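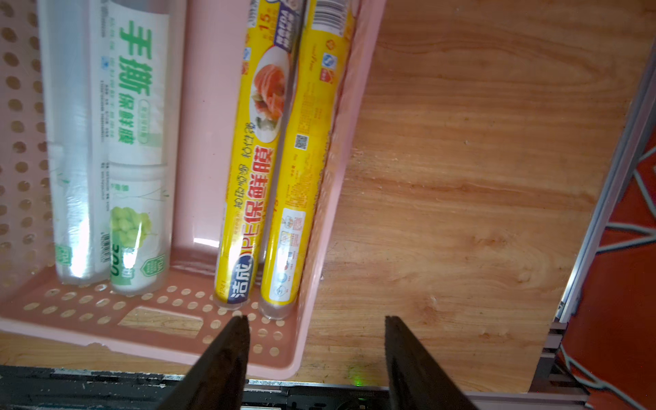 Wraps, Bags and Foil
Pumphrey Kitchen Storage Gallery, set 17

Home | Galleries | Pantry | Under the Sink | Wraps, Bags and Foil

This set covers the kitchen supplies that come on a roll or in a long box. They are awkward to store. The boxes are too long for most drawer dividers, and rolls without a box slide around. The notes come from the kitchen at our Travden shop and from the apartment on Brusedel Street where we try layouts before putting them on the site.

Captions are short. Item numbers are given where we still carry the product. Click any title for a larger view.

Pink divided basket, cling film
Perforated plastic with a divider up the middle. Rolls go on one side and the yellow boxes of PE cling wrap on the other, all lying lengthwise.

Same basket, floor
Small round holes and a rectangular slot. Crumbs drop through, so wipe the shelf under it when you take the basket out. Rinse the basket in the sink and let it drain before loading it again.

Tear-by-hand film
The white and green package goes next to the roll in clear plastic. Tear-by-hand film doesn't need a cutter edge, so it can live in an open basket with other things on top of it. We keep it toward the front at the Travden kitchen.

Boxed PE wrap
Leave the printed side up so you can read which box you are picking up. If you buy more than one size, put the one you use most on the outside, away from the divider.

Delora drawer tray, long
Item 1065. Meant for silverware, but the longest section takes foil and parchment in their boxes. Measure the inside of the drawer first. The tray doesn't trim down.

Foil, standing
Foil boxes stored upright in a magazine file inside a base cabinet. Works in a deep cabinet. In a shallow one the door hits the boxes and won't close all the way.

Parchment and wax paper
Kept together at Brusedel Street because they get used for the same jobs. The boxes look alike from the end, so we wrote on the flaps with a marker.

Sandwich and freezer bags
Taken out of the cardboard and filed by size in a Delora tray. Keep one panel cut from the box if you want the size written somewhere. Slider bags are thick along the top edge and need more room than the press-close kind.

Trash bags
On the roll, under the sink, in the can itself. A spare roll at the bottom of the can under the liner means the next bag is already there.

Inside of the cabinet door
Wire rack, item 3663. Holds 3 boxes if they are the standard depth. Heavy foil from the warehouse store is too wide for it. Check that the shelf behind stops short of the rack before you drill.

Labels
Plain white tape on the front lip of each basket. We tried printed labels at Travden and they came off in the wash. Tape comes off too, but it takes a minute to replace.

High shelf
Backup stock only. One extra of each thing, with the newer box behind the older one. Anything used daily should be lower than this.

Notes on the set

Plastic baskets in this style are sold under a lot of names and the sizes vary. Before buying, measure the longest box you own and add a finger's width so you can lift it out. A basket with a divider is easier to keep in order than one large open one, though it won't take very wide boxes.

Colors change from one order to the next. Pink and white are in the Travden shop most of the year. Gray sells out in May, when people are moving, and comes back later in the summer.

The Travden kitchen is open for looking around on Saturday mornings. Drawers and cabinets are unlocked and you are welcome to open them. Bring a box or roll from home if you want to test the fit.

Previous set: Spice Jars and Racks
Next set: Lids, Pans and Baking Sheets
Back to all Pumphrey galleries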